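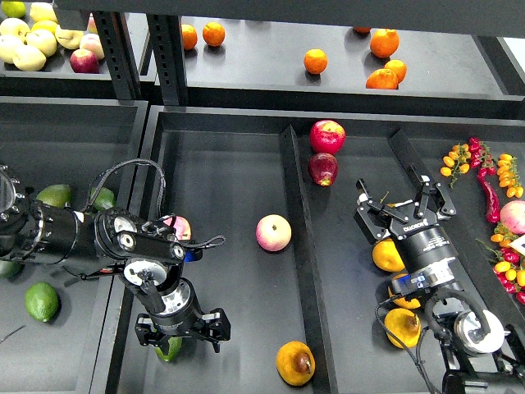 Holger Bråten wrote in to ask whether the Dodura crate really stacks when it's full, or only when it's empty like his last three did. Fair question, Holger! It stacks full. I've had mine five high in the garage since August, packed with apples and a few squash, and the bottom one still slides out without a fight.

I started selling these after going through nearly every folding crate Watell carries, and this is the one I kept for myself. The sides fold down flat – push the two tabs in, long sides first – and the handles are wide enough for gloves.

Dodura folding crate, 38 liter
Holds up to 35 pounds
Colors: moss, slate
Item no. 1279
Lid sold separately (the old Pant lids don't fit, sorry, I tried)

Wash it with a hose and plain dish soap. I wouldn't put it in the dishwasher, mine came out with a warped corner and now it's the dog toy crate.

Shipping is free on orders over $100. Pickup at the Drundach store is free anytime, just ring the side bell after 4 p.m.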